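Lista de comprobación: sala de registro del sueño, estudio Tolport (videojuegos y pesadillas)
Revisión 4, 25/10/2023

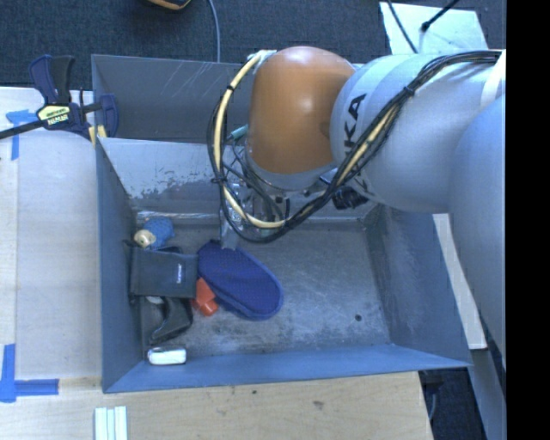 Cubeta metálica gris azulada con objetos en el fondo.

1. Electrodos y cables: CONFORME. Sin cortes en el aislamiento.
2. Impedancias previas al registro: CONFORME.
3. Consola y mandos: CONFORME. Desinfectados entre sesiones.
4. Aviso de fotosensibilidad firmado: NO CONFORME. Faltan 2 de 11 hojas.
5. Timbre de llamada nocturna: CONFORME. Se oye desde control.
6. Salida de emergencia: OBSERVACIÓN. Señal poco visible con luz atenuada; pendiente desde mayo.
7. Copia de los diarios de sueños (3.680 entradas): CONFORME. Servidor Salberg.

Próxima revisión: al cerrar el punto 4.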